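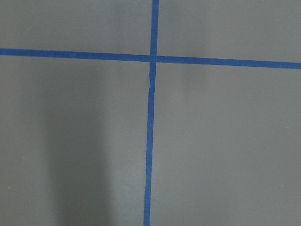

Blue tape crossing on a gray surface.

Flunon Opens Registration for Home Painting Workshops in Wotley

WOTLEY – Flunon, the paint and decorating supply store on Arumugam Street, will begin a series of evening painting workshops in July. The classes are for homeowners and renters who want to paint a room themselves and have little or no experience.

Each workshop has room for 20 people and starts at 6:30 p.m. The fee is $50 and covers a brush, a roller, a tray and a roll of masking tape to take home. Classes will meet in the former Zuvgate showroom next door to the store, which Flunon leased this spring. The added space measures 716 square feet.

"People come to the counter with the same questions every week," said Nandini Pisharody, owner of Flunon. "They want to know how much paint to buy, whether they need primer, and why the paint ran under the tape last time. Those answers take longer than we can give them on a busy morning."
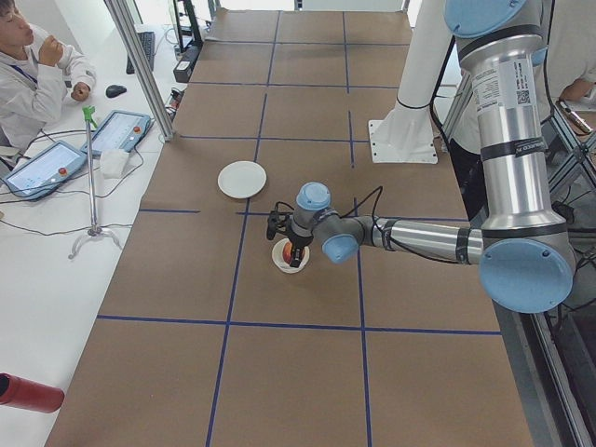

Dark blue tape laid out in a grid over brown paper.

The first session covers preparation. Wendelin Koller, who painted houses for a living before joining the store, will show how to wash a wall, fill nail holes, sand the patches and spot-prime them. Later sessions deal with trim and doors, ceilings, and repainting kitchen cabinets.

Part of the opening class is set aside for masking. Koller teaches it as a separate skill and has students practice on scrap board before they tape a baseboard.
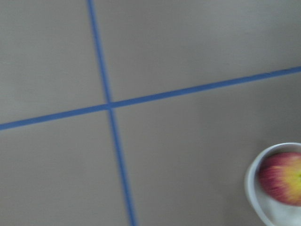
Most masking problems start with tape that is put down too fast. Koller asks students to pull off short lengths, lay them without stretching and press the painted side with a putty knife. Where two strips of blue tape cross, as they do here, the upper one has to be pressed down firmly on both sides of the lower one or paint can creep into the small gap between them. He also recommends removing tape at a low angle while the last coat is still slightly soft.

Flunon served more than 3845 customers last year, and Pisharody said many of them were painting a first home. Store manager Clem Rakena will handle registration and can arrange a private class for landlords or neighborhood groups.
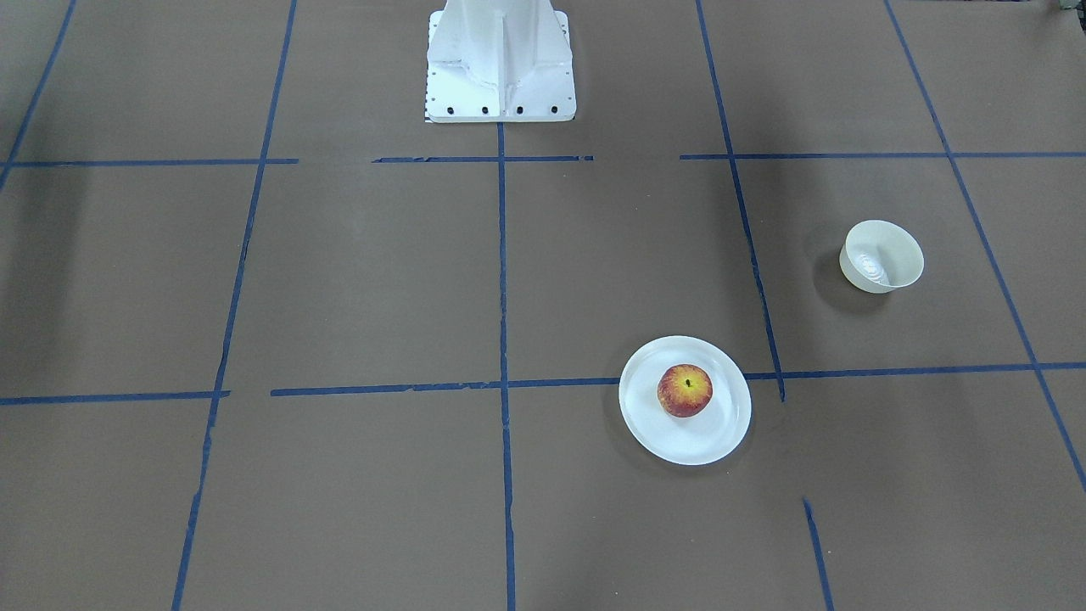

How to Register

Sign up at the Flunon counter or by phone during store hours. Payment is due at registration. Fees are refunded in full for cancellations made two days before class. Students should wear old clothes and closed shoes. Anyone under 16 must come with an adult.

Media contact: Shahram Salehi, Flunon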